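Annunziata Bassi on Editing the Stikach Stories

The collected short fiction of Povilas Tamošiūnaitė has been out of print in English for most of its life. Annunziata Bassi spent three years preparing the new edition, titled Stikach and Other Stories, for the small press Bimlow. She edited the text, wrote the notes and revised the older translation by Hugo Robles. We spoke on October 6, 2019, in the upstairs room she uses for work in Skosatdale.

Bassi began with the matter of the source texts. Most of the stories exist in more than one version. Tamošiūnaitė published them first in newspapers, then revised them for a book, then revised the book again for a second printing.

"The newspaper versions had to fit a column," she said. "He cut to length, and he did not always cut well. In 'The Ferryman's Receipt' there is a whole conversation missing, and the ending refers to it. Readers of the newspaper must have been puzzled. When he prepared the book he put the conversation back, but he also softened the ending. So you have one version with a hard ending and a hole in the middle, and another that is complete and a little too kind."

She used the first book printing as the base text for nearly every story. The exceptions are listed in the back, with the reasons.

"An editor can mix the versions and produce something very readable that the author never wrote. I did not want to do that. If I take the book version, I take its ending too. The newspaper ending goes in the notes, complete, and anyone who prefers it can read it there."
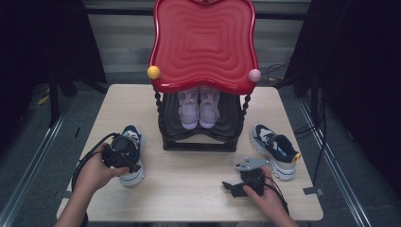 The title story is the longest in the volume and the one most likely to be known already. A surveyor named Stikach arrives in a valley to settle a boundary between two farms and stays for the rest of his life without settling it. Robles translated it first, and his version has been used in classrooms. Bassi kept a large part of it.

"Robles had a very good ear for speech," she said. "The farmers sound like people who have been arguing for years and are tired of it. I changed almost nothing in the dialogue. Where I did make changes was in the measuring passages. The original is exact about chains, pegs and sight lines. Robles tended to make them vague, I think out of concern that an English reader would lose patience. But the story depends on them. Stikach makes an error in the second section, and a careful reader can find it. In the earlier translation the error could not be found, as the figures had been smoothed out."

She was asked whether the author meant the error to be found.

"The figure is the same in all the printings. He corrected other numbers between the first and the second, and he left that one alone. I take that as evidence. It is not proof."

The notes at the back give the calculation. Bassi had it checked by Rhonda Beaudoin, who taught land surveying before she retired and who had not read the story. Beaudoin located the mistake and also pointed out a second one, in the description of the slope, that Bassi had missed. Both are in the notes. Bassi thinks the second is an ordinary slip.

The text of the new edition runs to 80 fewer pages than the old one, although it has the same number of stories. The difference is in the layout and in the removal of the former preface, a long biographical essay that Bassi considers unreliable.

"It says he wrote 'Winter Accounts' in a single night. The drafts are in four different inks. I have nothing against a good anecdote, but it was being repeated in reference books."

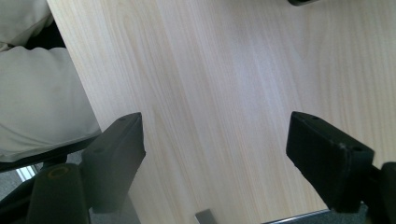 Pale wood tabletop.

"Winter Accounts" presented a different problem. The story is told through entries in a shopkeeper's ledger, and the manuscript sets them out in columns, with the sums on the right. Every earlier edition ran the entries together as paragraphs. Bimlow agreed to restore the columns, and the typesetting took longer than for any other part of the book.

"The shopkeeper stops adding up correctly after his wife leaves," Bassi said. "She is mentioned once. After that there is only the arithmetic. In paragraph form you read the items and skip the totals. In columns your eye goes down the right side and you see it go wrong – slowly at first, then on every line. I would say that the columns are the plot."

The ledger also contains goods that no longer have common names. Bassi decided against a glossary and used short notes at the foot of the page, limited to one line each. Longer explanations were cut or moved to the back. Her rule was that a reader should be able to finish a note without losing the place in the sentence above.

On the question of order she was more hesitant. The stories can be arranged by date of first publication, by date of composition or in the sequence the author chose for his book. She followed the author, with three uncollected stories placed at the end.

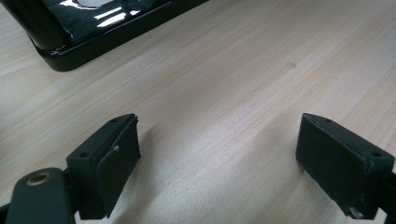 "I tried it by date of composition and it was dull," she said. "You got all the valley stories in a row. He had spread them out, and he was right to. There is a comic piece, 'The Inspector of Bells,' and in his order it comes directly after 'Winter Accounts.' You need it there."

Of the three uncollected stories, two had appeared in print and one had not. The unpublished story, "A Room in Figueroa," survives as a typescript with handwritten changes. It concerns a clerk who rents a room by letter, pays for it each month and never goes to see it. Bassi is careful in what she claims for it.

"It isn't finished. There are two last paragraphs, and he did not cross out either of them. I printed both, one after the other, with a blank line between and a note. Some people will say I should have picked one. In the first the clerk buys a train ticket. In the second he gets a letter from the landlord asking if anything is wrong. I do not know how to choose between those on his behalf."

She did regularize the spelling of proper names, which varies in the typescript, and she corrected obvious typing errors without marking them. Anything that could be read as a choice was left alone. Tamošiūnaitė disliked semicolons in his early work and used them heavily later. The translation follows him in this, and the difference between the first and last stories is visible on the page.

The first printing was set at 2000 copies. A paperback is planned for March, with corrections. Bassi already has a list of them. Most are small: a wrong page reference, a missing accent, a note attached to the wrong line in "The Inspector of Bells." She has also had a letter about the surveyor's chain, arguing that it was a local measure shorter than the one she assumed.

"If the writer of the letter is right, the first error in 'Stikach' gets larger and the second one disappears," she said. "I have sent it to Rhonda Beaudoin. We will see what she says before the paperback goes to press."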